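**Left arm drops into protective stop halfway through a fold**

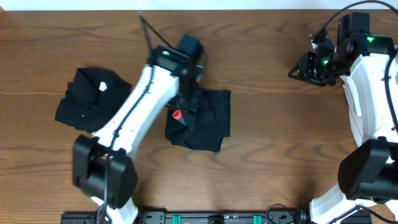
Left arm down on the second black cloth, right arm waiting.

**tomhex** wrote:

Two-arm cell, folding dark garments. Since the update to the Zavonley controller the left arm faults during the press step. It goes down onto the cloth, holds for a moment, then trips on excess force and locks. The right arm carries on with its own queue, which is the part I don't like. Happened 15 times in 118 cycles yesterday. Force limit is 80 N on both arms, same as before the update. Any ideas?

**pl_kerrow** wrote:

Cable. The one on your left arm loops down over the big joint. If it snags as the joint turns, the controller reads the drag as contact. We had the same fault on a Mateos cell and re-routing it cured the lot.

**Revathi Kamath** wrote:

I doubt it's the cable. A snag would trip it during travel as well, and tomhex says it's only on the press. I'd look at the table height first. If the update cleared the work plane offset, the arm is trying to reach a point slightly below the wood. A thick fold hides it and a thin one doesn't.

**pl_kerrow** wrote:

Ours only tripped in one position too, because that was where the cable ran out of slack. Takes two minutes to check.

**tomhex** wrote:

Checked both. Cable has plenty of slack at the press position, sorry pl. The offset was back to zero. It used to be 3 mm. Put it back and ran 80 cycles with no stops.

**Revathi Kamath** wrote:

Good. The other arm still needs sorting though. If one trips, both should stop.

**dunmow_j** wrote:

Not sure I agree. At Lurkwood we let the second arm finish its move and park. A hard stop on both meant garments dropped halfway and a longer restart.

**Revathi Kamath** wrote:

Fine behind a guard. On an open table somebody will reach in to free the stuck arm while the other one is still moving. A dropped shirt is cheaper.

**dunmow_j** wrote:

Fair enough if it's open. Ours is fenced.

**tomhex** wrote:

It's open. I've linked the two stop circuits this afternoon and tested it by tripping each arm in turn - both halt. Restart is slower, as dunmow said. I'm leaving the thread open until it has done 3000 cycles, and I'll post the offset setting again if another update wipes it.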